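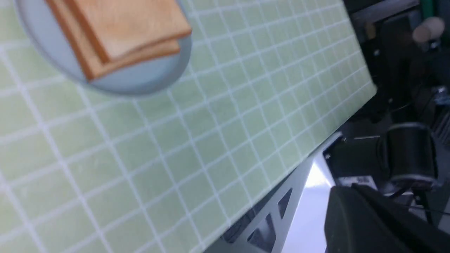
Good rules for robots that work near food tend to start with the dull question of where things go. I have spent a good part of the winter reading bench rules from small automation labs, and the ones I keep coming back to are from Kultimville, where the shop wrote its own house standard before it wrote much of anything else. They call it Geagea, after a street near the first workshop, and it opens with a page on surfaces. Work is done on a mat with a printed grid, so that a plate with two slices of bread on it has an address, the same way a house does. A pale green mat with thin white lines does the job nicely. Brown crust shows up well against it, and anyone on the next shift can put a plate back on the squares written in the log.

I love this page. It is short, it uses plain words, and you could hand it to a new hire on the first morning.

The second page is about reach. Geagea asks for a clear strip between the food and the edge of the work surface, and it asks the arm to come in over that strip every time, at the slow setting. The lab in Jevville, which borrowed the standard in December and has been happily arguing with it ever since, wanted the strip to be narrower. Kultimville said no, then tried it, then said yes for plates and no for bowls. The change is written in the margin with both sets of initials. That is how a living rule ought to look!

Then come the parts that touch food. Fingers get wiped down before a session and again after any change of item. A finger that has handled hardware goes to the sink before it goes near bread, and the log says who took it there. Cables are to be tied back behind the work surface, never across it. Labels on equipment have to face the person standing at the bench, a rule that sounds fussy until you have crawled under a table with a flashlight trying to read one.

My favorite section covers stopping. Anyone in the room may stop the arm, for any reason, and the person who does it is not asked to defend the choice until the arm is parked. Jevville added a line I wish I had written: "If you were wrong to stop it, thank you anyway." The log from Jevville's first run under the new rules lists 89 sessions and 4 stops. Two of those were for a plate that had been set on the wrong squares, and both were caught before the arm moved.

Critics of house rules say that small labs should wait for the big published standards and follow those. Follow them, by all means — they cover force, speed and guarding far better than a bench team could. But they will not tell you which way a slice of bread should face on a plate, or who wipes the gripper when two people share a shift. Someone local has to write that down.

Tranimstead is next. The teaching kitchen there plans to run its first arm under Geagea this spring, and the draft has already come back with notes in green ink. Most of them are about crumbs. There is a proposal to brush the mat between every item, and a counterproposal to brush it only when the grid lines are hard to read. Kultimville has asked for both to be tried for a month, with the brush kept on a hook at the left end of the bench.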